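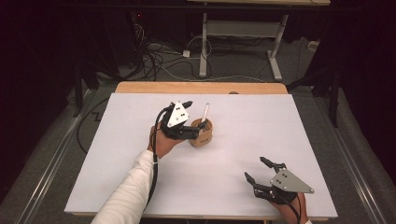
Two-handed work at a recording table in Sondville, with the left gripper closed on the rim of the cup.

Site visit: Aton packing and recording operation, Sondville

The visit to Aton took place in December and ran from 9 a.m. until shortly after the second shift came on. Visitors signed in at the loading dock, were issued shoe covers, and were taken first to the packing line, then to the recording room, and last to the cell where the finished control policies are run. This report follows the same order.

Aton packs small mixed goods for gift and stationery customers. Most orders are sets: a container, something that stands in it, and one or more loose items. The sets change with the season and the quantities are short. A previous attempt at automation, a fixed pick-and-place machine, was withdrawn because each new set required new tooling and a day of setup. The machine is still in the building under a tarp and was not shown running.

The packing line is manual. It employs 19 people across both shifts. Operators stand at benches, pull components from flow racks behind them, and place finished sets on a belt. Component racks are labeled by hand. The bench height is adjustable, although the cranks on several benches had been removed. The line lead gave reach distance and wrist rotation as the two main sources of discomfort reported by operators, in that order.

The current project, called Wurnex inside the company, takes a different approach from the withdrawn machine. Operators perform the handling task with a gripper in each hand, and the recorded motion and video are used to train a policy for a two-arm cell. The fingers on the hand-held units match those on the cell. According to the project engineer, this was a condition of the purchase, as earlier trials with bare-hand video gave grasps that the arms could not reproduce.

Four recording tables are in use. A session is limited to 4 hours, including breaks, and operators rotate back to the line for the remainder of the shift. The limit was set after the first month, when forearm fatigue became the most common entry in the shift log. Cable drag was the second. Each gripper has its own cable running back along the forearm, and operators learn to keep the slack on the outside of the elbow before starting a take.

Tasks are issued on a card. The card states the start layout, the object to be moved, and the end condition. It does not state how to do the task. The project team wants variation in approach angle and speed, and operators who came from the line had to be told several times that repeating one efficient motion was of limited use. One operator described this as the hardest part of the job to get used to, having spent years being timed on the opposite.

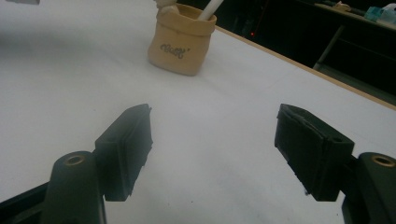

Finger wear is handled by the operators themselves. Pads are inspected at the start of a session and replaced when they begin to lift, with the replacement noted on the task card so that the data team can separate takes made before and after. A change of pad alters the grip on soft-sided containers more than on rigid ones. The engineer said this had been underestimated, and a batch of takes from the first weeks was set aside for that reason.

Containers with something tall standing in them are the current focus. The difficulty is that a container can be held by the rim or by the body, and a tall insert restricts the approach on one side. People on the line solve this without thinking about it. With grippers they have to plan it, and they frequently use the second gripper as a stop while the first one closes. That habit was not on any task card. It was picked up from the recordings and is now kept in the training set on purpose.

The count of accepted takes for this task family stood at 984 on the day of the visit. A take is rejected if the start layout is wrong, if a hand passes between the grippers and the object, or if the tracking drops out. Operators can reject their own takes with a foot switch and are not asked to give a reason. Rejected takes are not counted against anyone. The line lead insisted on this point before agreeing to release people for sessions – piece counts are still used on the packing line, and there was concern that they would migrate to the recording room.
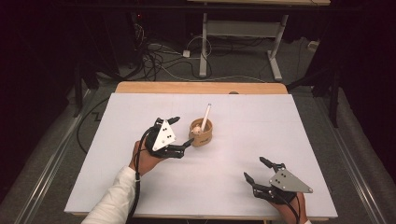
Left gripper open next to the cup, right gripper held toward it from the near side of the board.

Pay was raised in the question period. Recording sessions are paid at the line rate plus a fixed supplement. There is no separate job title yet. Several operators have asked for one, on the grounds that the work does not appear on their training record and would be difficult to explain to another employer. Management said a title was being drafted. No month was given.

The cell itself is in the Fahmy building, a short walk across the yard. It was running sets at reduced speed behind a light curtain, with one operator attending. Her duties are to refill the component trays, clear faults, and mark each fault on a touch panel by type. Faults seen during the visit were a dropped insert and two refused grasps. In both refused grasps the arms backed off and waited, and the operator repositioned the container by hand and restarted the cycle. She had worked at the recording tables before moving to the cell and said that some of the motions were recognizably from colleagues.

On staffing, the company stated that no line positions have been removed since the project started, and that two vacancies were left unfilled. The line lead put this differently and noted that holiday cover had become harder to arrange. Both accounts were given in the same room and neither was disputed.

Points to follow up with Aton: the fault log for the cell by container type, the wording of the new job title when available, and whether the session limit will be kept if more tables are added. Parking at the Fahmy building is by permit, and visitors should use the dock entrance.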